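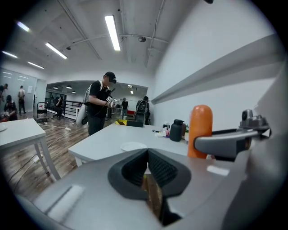
Re: table layout and floor cables, Umwood room

The white tables are going to stay as they are, with the aisle between them, so the cables are the part to settle first. At present black and white leads cross the wood-pattern floor in the gap, and the small white power strip is down by the left table's legs, exactly where people put their feet when they step in close. A plate near the table edge on one side and a rim at the very edge on the other does not help. I would route everything along the wall side and keep the aisle bare.

Arnar Kragh wrote on Friday:

> Can we agree on a fixed layout before the October block? My
> proposal:
> - plate near the front edge, long side parallel to it
> - thermos and small bottle behind, boxes at the far end
> - pens, tissue and packets in a tray, or off the table
> I would also like to swap the tables for the Kelholm ones,
> which are 205 cm long and have a cable trough. Sirkdale quotes
> 14 working days for delivery.
> Does anyone object to taping the power strip to the floor?

I have no objection to the first two lines. On the third, a tray takes up more surface than the items do, and things get dropped into it and left. I would clear them at the end of each session and leave it at that.

I do object to the tape. It lifts at the corners, collects dust and leaves residue on this floor finish. We had that in the Nam room and it took an afternoon with a scraper. A screw-down bracket under the tabletop, toward the wall, holds the strip off the floor and keeps the switch in reach. The slender legs will not carry a clamp, so it has to go into the top itself. Please check the thickness before anyone buys screws.

On the Kelholm tables: the trough is useful, but it only solves the last stretch of the run. The leads still have to get from the wall outlet to the table. A low cable ramp would do it – I have one from the old setup and can bring it in. If that is enough, we can put off the order.

For the plate, my suggested working order is as follows.

1. Wipe the top and set the plate near the front middle, far enough in that a sleeve will not catch the rim.

2. Put the boxes at the far edge, yellow one to the left of the black one. Keep small items to the right so that the area around the plate stays clear. Shoes and bags go by the door, never under the front edge of the table.

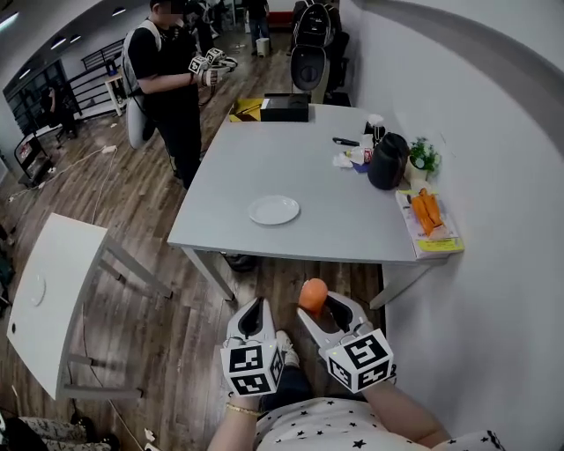
3. Start each transfer with the plate empty. Bring the orange piece in over the front edge, low, and set it down in the middle of the plate. It is smooth and rounded, so let it settle before releasing.

4. At the end, throw out tissue and wrapping, return pens to the drawer and switch off at the strip.

Around 2000 transfers are planned for the block, so a few seconds lost to clutter on each one will show up in the schedule. Arnar, if you can measure the tabletop, I will cut the bracket to suit. I have three spare lengths of angle.

Salvador Leitão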